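Notebook, Pallport office
November 16, 2022

Back on the holiday bill question. The county of Barnenbridge wants to know what it would cost to give its people Election Day off, and the council would like the answer before it votes, a habit I had assumed was extinct.

Pulled the payroll file again. It lists 517 employees. The September version had a different total because the library's part-timers were entered once under their branch and once under "misc." Fixed that, saved it under a new name, left the old one alone. Please stop editing the old one.

First pass: treat everyone as off for the day and pay holiday rate to road crews, jail staff and dispatch. Gives a number that will frighten people. Second pass: swap the day for the existing floating holiday. Gives a number that will please everyone except the union, who read the draft ordinance more closely than its sponsor did.
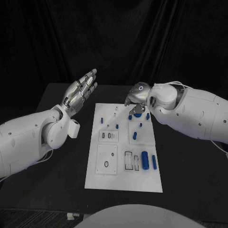 White board on the bench, blue pieces and cut-out plates laid out.

Drernano did the same swap and published a turnout memo. Read it twice. They mailed 300 surveys, got 50 back, and concluded that residents are "energized." I have put the memo in the folder marked context, where it can't hurt anyone.

Our own survey draft is down to one page. Question 4 still asks whether respondents "support democracy and a paid day off," so I split it in two. Test mailing of 200 to the Amini precincts first - cheap enough, and it will show whether the return envelopes fit this time.

To do: overtime rules for dispatch, ask the clerk whether poll workers on the county payroll get paid twice, rerun second pass with the corrected library rows. Printer is out of toner again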